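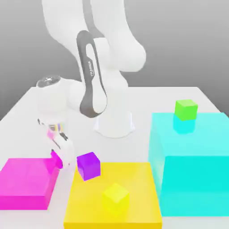 Ticket: Prikarum viewer, slow redraw after update
Opened by: Elfriede Nolte
Assigned to: Wiebke Fuchs
Priority: 3
Status: Pending user

Problem
Since the April update, panning a large model drops to 2 frames per second. Before the update the same files ran at 30. Affects both workstations at the Nastow office. Small files are fine.

Log
WF: Asked for driver version and the viewer log. Log shows the texture cache filling at startup and never being released.
EN: Driver reinstalled, no change. Cache size reads 96 MB in the settings panel. Was higher before, I think.
WF: 96 MB is the default. The installer overwrites the Dinine profile. Restore the old profile from backup, restart, test again.
EN: Restored on the first workstation. Panning is normal. Second one has no backup.

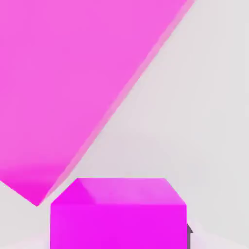
Magenta surface against pale gray background.

WF: Copy the profile from the first machine. Close the viewer before copying or it writes the defaults back on exit. Reply here with the result.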